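4.2 Changes in the attendants' work

Before the trial, attendants at the Brastlow site walked the upper corridor at the start and end of each shift, checking that rooms were closed up and that nothing had been left on the floors. The walk took nearly 15 minutes. From April onward the two-armed robot took over the evening round, and the attendants were asked to handle only the cases it reported back. Over the trial we logged 1290 such reports.

The attendants did not spend less time on the rooms overall. What changed was when they spent it. Walks that used to come at fixed hours were replaced by short trips at the robot's request, and several people told us they found these harder to plan around. Elikem Amissah, who supervised the late shift, moved the meal break twice to fit them in.

Training was done in simulation, using the Wuseo model of a furnished interior. Attendants watched the rendered view from the robot's body and practiced deciding whether a report needed a person. Each completed 50 practice cases before working with the machine itself.

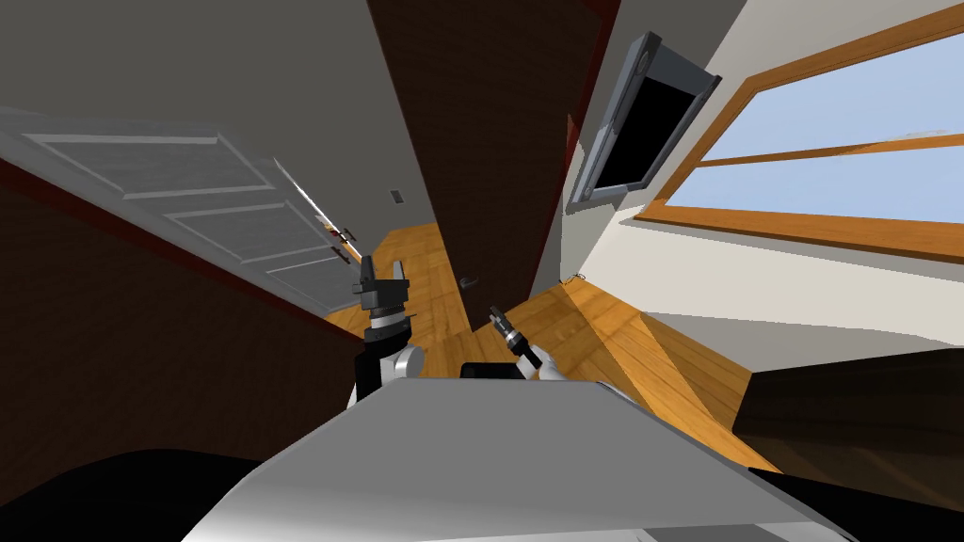 Figure 3. Rendered view used in attendant training, with both grippers, the doors and the wood floor in sight.

The tilt of the view was the most common complaint in the first sessions. Attendants who had worked the corridor for years said they knew the rooms but could not place themselves in them on the screen. Most asked for a floor plan beside the view — a change made by Ehab El-Sayed before the second group started.

Job titles and pay were left as they were. The written duties, however, still listed the evening walk at the end of the trial, and two attendants continued to do it.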